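Dorothy Bainbridge: Everyday Bottles
Gallery

Home
Galleries
Loans and talks
Contact

Everyday Bottles is a set of pictures of containers for drink, most of them the sort that get used once and put out with the recycling. Dorothy Bainbridge began keeping them when she cleared her aunt's pantry at Flamimside and found two shelves of stone ginger beer bottles behind the jam. The collection now has 676 pieces, from stoneware to thin plastic, and this page covers a small part of it. Captions are by Dorothy, with corrections from Ryan Pearce.

The bottles are grouped by material. Within each group they run from older to newer where we know the age, and where we don't they have been put wherever they fit. Captions stand over their pictures.

Stoneware

Ginger beer, Bunting
Two-tone glaze, cream below and tan at the shoulder. The transfer has worn off on one side but the word "Bunting" is still clear on the other. Found in the pantry.

Ginger beer, no name
Same height as the Bunting bottle and probably from the same pottery. The lip has an old chip that has gone brown. It held a candle for years and there was wax down to the base when it came to us.

Ink or vinegar
Bought at a sale as ginger beer, but the neck is too narrow and there is a pouring lip. Ryan thinks ink. I have left both on the label until someone tells us.

Glass

Milk, pint, Sustel Dairy
Tall pattern with a narrow neck. The dairy's name is moulded into the glass, so it has lasted better than the painted ones. There is a ring of fine scratches at the widest part, where bottles rubbed together in the crate.

Milk, third of a pint
School size. Several visitors have told us they remember these warming up by the radiator, and none of them liked it.

Lemonade, swing stopper
Pale green glass with bubbles in it. The rubber washer is a replacement. The wire is original and has been left rusty.

Codd bottle, marble in place
The marble still rolls. Most of ours have been broken at the neck, usually by children after the marble, so this one is kept on the top shelf.

Cordial, Wornidano
Six flat sides and a long neck. The paper label is nearly all there — it was under a layer of newspaper that came away with a damp cloth. The bottle came with the cork pushed down inside, and we have not tried to get it out.

Tonic water, small
Given by a neighbour. Not old, but the shape went out of use soon afterwards and I have not seen another.

Metal and card

Flask, dented
Screw cup missing. The dent is on the shoulder and the inside is sound.

Drinks can, ring pull
The kind where the tab came right off. It was dug out of a flower bed and the colour has gone from one side only.

Carton, waxed card
These hardly ever survive. It has been stuffed with tissue to hold its shape, and the top fold has been pinned with a paper clip (plastic coated, so it will not mark the card).

Plastic

Plastic is the part of the collection people are most surprised by, and the part I would like to fill. Nearly everyone has a bottle of this sort in the house and hardly anyone keeps one. Labels are the difficulty. They shrink or slip down, and once they are off it is hard to say what the bottle was. If you are keeping one for us, leave the label alone and put the cap back on.

Squash, large
Handle moulded into the side. The plastic has yellowed, and the cap is from a different bottle.

Washing-up bottle used for water
Included although it was not made for drink. It went on cycling trips from July until the end of the holidays, and the name of the boy who carried it is scratched near the base.

Fizzy drink, two-part base
The clear bottle sits in a separate black cup, which was glued on. The glue has failed and the cup turns. Later bottles had feet moulded in and did not need it.

Sports bottle, Flamimside Harriers
Number 93 in marker pen on the side. The drinking spout has been chewed.

Water, ribbed bottle with green label
Clear plastic, with a white screw cap that is green on top. The water comes up to just below the shoulder. The ribs run round the bottle and the base has rounded feet, so it can be compared with the fizzy drink bottle before it. The label is dark green with pale lettering.
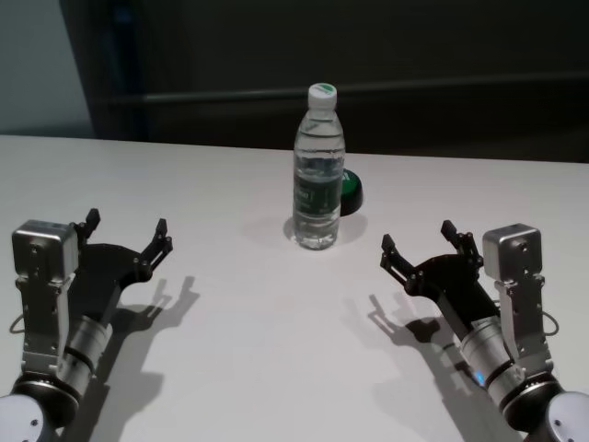
Loans and talks

A box of bottles can be borrowed by schools and clubs. The Codd bottle and the waxed carton do not go out. Talks last 90 minutes with a break, and we bring our own table covers. Please write to Ryan Pearce through the contact page and say whether there are stairs.

Page last changed 2022-11-08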